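Home | Talks | Recipes | Newsletter | Find us

Dried beans are not boring: my notes for the Grutham food hall talk

Print this page | E-mail this page

Hi everyone, come on in, there are seats down front. (Wait for the coffee line to settle before starting. Pass the first bowl to the left.)

So, I sell beans. I have a small shop, Darell Dry Goods, and last year I sold 1,968 bags of them, and I still get asked at the counter whether canned would be easier. Sure it would! I keep cans at home too. But I want to spend our time tonight on the bean in the blue bowls, the Vulilska white, which I'd put up against anything else on my shelves.

It's a flat, wide bean, a bit bigger than your thumbnail, and it goes very creamy in the middle while the skin stays put. The taste is mild at first and then kind of like chestnuts. It grows up poles in a cool valley, gets picked late, and dries in the pod, so it comes to me at the end of October and I'm usually out by June. If you see it in my window in August, it's the last of the old crop and you should give it a longer soak.

(Hold up the bag. Read the back label out loud, people like that.)

Soaking. Okay. I get more mail about soaking than about anything else. I put mine in a big bowl at nine at night with a good spoon of salt, cover them with lots of cold water, and go to bed. Yes, salt! I know what your grandmother said, mine said it too — I've cooked them both ways for years and the salted ones come out softer, with fewer split skins. 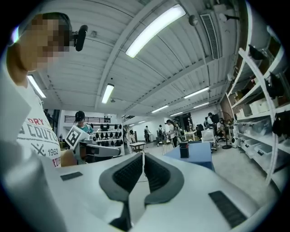 Vol. 6, No. 2

Next morning drain them, rinse them, fresh water, one onion cut in half, a bay leaf, and plenty of olive oil. I use the Stamatopoulos oil, the green one in the tall tin, and I don't measure it. Bring it up to a boil for ten minutes, then turn it way down until you get a lazy bubble every now and then. Start tasting after an hour. Taste five beans, from different parts of the pot, because one soft bean tells you nothing about its neighbors.

(Second bowls go out now. These are the plain ones, only oil and pepper. Don't talk while people are eating, let them eat.)

Leave them in their cooking water to cool down. Please don't pour that water away! It's thick and a little sweet and it makes the best soup base, and I've even cooked rice in it. I freeze mine in old yogurt tubs.

Price. I'd better say it before somebody asks. The bag is 619 grams, a funny size, I know, that's how the growers' sacks divide up. It costs more than supermarket beans and it'll feed four hungry people, with some left over for toast the next day. For a side dish I figure on 108 grams of dry beans a person, but my family eats a lot of beans, so go lower if you've got a big roast coming.

If you'd rather bake them: cook them until they're nearly done, tip them into a wide dish with tomatoes, celery, and dill, and give them an hour in the oven at 170 Celsius (that's just under 340 for most of us here). The top should be dark and a bit sticky at the corners. Fight over the corners.

(Skip the part about lentils if it's past eight.)

Lentils, very quickly — no soaking, more salt than you think, and take them off the heat early. I'll do a proper evening on those in the spring.

Questions now. There are bags on the back table, and the recipe cards are free, take two.

Contact Darell Dry Goods | Copyright Darell Dry Goods, all rights reserved | Back to top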